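Raltby Shared Kitchen: Frequently Asked Questions
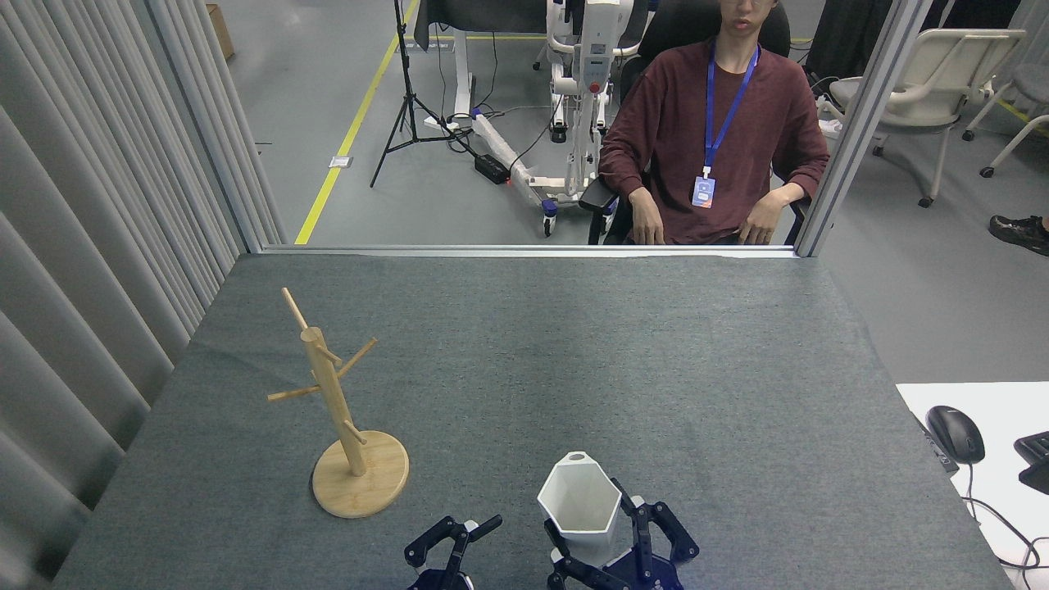 What is provided in the kitchen?
Members have use of the stove, both ovens, the fridge and all pots, pans and knives. Plates and bowls are in the tall cupboard by the door. Mugs belong to members and are not provided. If you bring your own, a small mug tree with four angled pegs, like the light wooden one on the gray felt, takes up little room on the shelf and lets cups drain. Put your name on the base.

Who can use it?
Anyone with a current Raltby membership. Guests may cook with you but not alone. Children under 12 need an adult in the room.

How do I book?
Use the sheet on the office door or write to Lensa Negash at the front office. Each booking is for 2 hours, including cleanup. You may hold two bookings at a time. Once you have used one you can make another.

What does it cost?
Weekday mornings are free to members. Evenings are charged at the rate on the booking sheet. A refundable deposit of $100 applies to private parties, and $200 if you also want the dining room.

Can I leave food in the fridge?
Yes, on the middle shelves, with your name and the date. Unlabeled food is thrown out when the fridge is cleaned. The top shelf is kept for the lunch club. Please do not store raw meat above anything else.

Can I sell what I cook?
No. The kitchen is not licensed for that. Dagim Birhane keeps a list of licensed kitchens nearby and can send it to you.

Is there a dishwasher?
There is one, but it is slow. Wash knives, wooden spoons and cast iron by hand. Start the machine before you leave, even if it is half full.

What if something breaks?
Write it in the red notebook next to the phone. For a gas smell, leave the building and call the gas company from outside, then tell Zinash Admasu.

When is the kitchen closed?
It closes at 9:30 p.m. every night and for one week in January for deep cleaning. The dates go up on the office door.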